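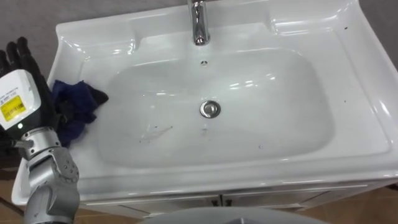
The Rule About the Rag

I read standards for a living, more or less, and I can tell you the word "clean" shows up in them constantly and almost never means anything. Clean the surface. Ensure the area is clean. Return to a clean condition. Clean to whom? My mother would fail every kitchen I've ever lived in!

So when Halima Owino wrote to me in July and said her group had spent most of a year writing house rules for robots that wipe down bathrooms, I said yes before I got to the end of the email. Halima runs practice guidance at Inivbridge, a small outfit that helps building managers work out what they should ask for when they bring in a cleaning robot. The rules are called the Trulusbridge notes, after the street where the first meetings happened, and they run to seven short sections. I've now read them more times than I've read most novels.

They start with the sink. I'd have started with the floor, myself, but Halima talked me round pretty quickly. A washbasin is shiny, it's curved everywhere, there's metal sticking up out of the back of it, and people put their toothbrushes on it. "If your rules hold up at a sink, you can carry them around the rest of the room," she told me. "If you start with the floor you get floor rules."

Section one is all about the cloth, and I love it. One cloth, one fixture. A cloth that has touched a toilet never comes back to a basin, and that goes for people too (Halima gave me a look here that I chose to ignore). Cloths are sorted by color, the colors are written on a card inside the supply cupboard, and the robot's task list has to use the same names as the card. That last bit came from Lilian Shirima, who spent years supervising hotel cleaning crews before she took up writing procedures. In her first draft the card said "navy" and the task list said "blue 2," and two perfectly sensible adults argued over it for most of a morning.

Then there's where the cloth lives between passes. The notes want it on the flat of the rim, on the side of the working hand, clear of the drain and clear of the faucet lever. A cloth that slides into the bowl mid-job gets swapped out. Lilian wanted it folded in quarters as well, because that's how she trained her crews, and a clean face is easy to find when you turn it over. The engineers pointed out that picking up a neat flat square from a glossy surface is a much harder job for robot fingers than grabbing a bunched one. They went back and forth on this for weeks! What got printed is "folded where practical," and Lilian still makes a face when she says it.

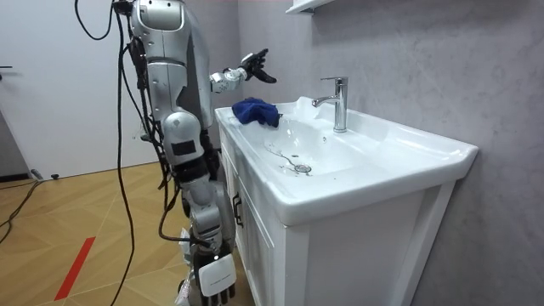

Section two covers keeping your distance, and it's the one Jeptoo Koech cares about most. Jeptoo is the safety person, and she's strict in a cheerful sort of way. Her rules are mostly for the people in the room. Mark the working area on the floor with tape, in a color that stands out from the floor itself. Stay outside the tape while the arms are live. Don't lean in to rescue the cloth. Don't lean in to point at the bit it missed either, which I did within my first hour, and which got me walked politely back to the doorway.

She's also very firm on cables. If a machine is running with cables attached, someone has to look along the full length of them before each session, from the wall to the joints, and again after any big change of position. They need enough slack for the arm to reach its farthest point and no loops where a foot would go. I asked whether a quick glance would do. Jeptoo said a quick glance was what people called it when they hadn't looked, and then made me do the check with her, bent double, with a flashlight.

Force is where it gets fiddly. The notes don't give one number for how hard to press, and I was a bit let down by that at first – I like a number. Naomi Nzioka set me straight. Her family firm, Nzioka, fits bathrooms, and she was brought in to speak up for the fixtures. Ceramic will put up with a lot, she says, but a faucet is a lever with a long arm, and a steady sideways shove on the top of it can loosen things under the deck where you won't see them. So the rule is written by part. The bowl and rim may be wiped with normal pressure. The faucet gets a light pass, from the base upward, and no part of the hand may use it as a support. Drain stoppers get wiped around and never pressed, unless somebody has asked for the drain to be closed.

Naomi also added my favorite line in the whole thing: "Grit comes off before rubbing starts." If there are specks in the bowl, you rinse or lift them first. Drag them around under a cloth and you're sanding. I have, I'm sorry to say, been sanding my own sink since college.

Which brings me back to "clean." The notes dodge the word almost completely. What they ask for is a check you can do with your eyes: stand in front of the basin, look at the bowl, the rim, the overflow hole and the foot of the faucet, in that order, with the lights on. Any streak or speck you can see from standing height gets another pass. After two extra passes the robot stops and a person takes over. Nafula Mwaipopo, who tests the drafts, told me this rule took the longest to agree on. Some of the group wanted the machine to keep going until it was happy. Nafula's point was that a mark still there after that many tries is probably a scratch, or limescale, and wants a different product or a different pair of eyes.

There's a record to fill in as well, naturally. It's one line per fixture: which cloth, how many passes, who looked. I tried it at home for a while and learned that I'm the only one in my house who looks.

I do have a few grumbles. The section on sprays is thin, and it reads as if everybody got tired that week. The bit on noise tells you to be considerate, and we're right back at "clean" with that one. And I'd like something about shared bathrooms in the morning rush, when keeping a taped-off patch of floor clear is a pretty big ask. Halima says a second edition is coming and has already sent me the draft on sprays. It's four pages, and I've covered two of them in pencil.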